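Robot Cell Technician (full time)
Grendard, Horgan site

Grendard is hiring a technician to look after one robot arm cell at our Horgan site. You would be responsible for setup, routine service and small repairs.

What you will do
- Check the base mounting and cables at the start of each shift
- Swap and align grippers, then recheck the tool center point
- Grease and inspect joints every 1000 running hours
- Log faults in Pulik and order spare parts
- Reset the table and props between runs

What we ask for
Two years of hands-on work with industrial or collaborative arms. You can read a wiring diagram and use a torque wrench. You can lift up to 12 kg.

What we offer
A day shift starting at 7 a.m., paid training on the Fetier controller, and $4000 a month during the trial period.

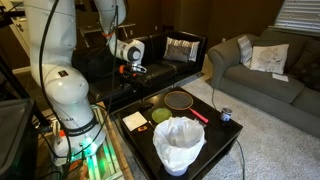
The arm at its station by the coffee table, gripper empty.

The job starts in March. Send a resume and a short note on a repair you have done to the Horgan site office. Interviews include a 10-minute practical task at the cell. Safety shoes are required on site.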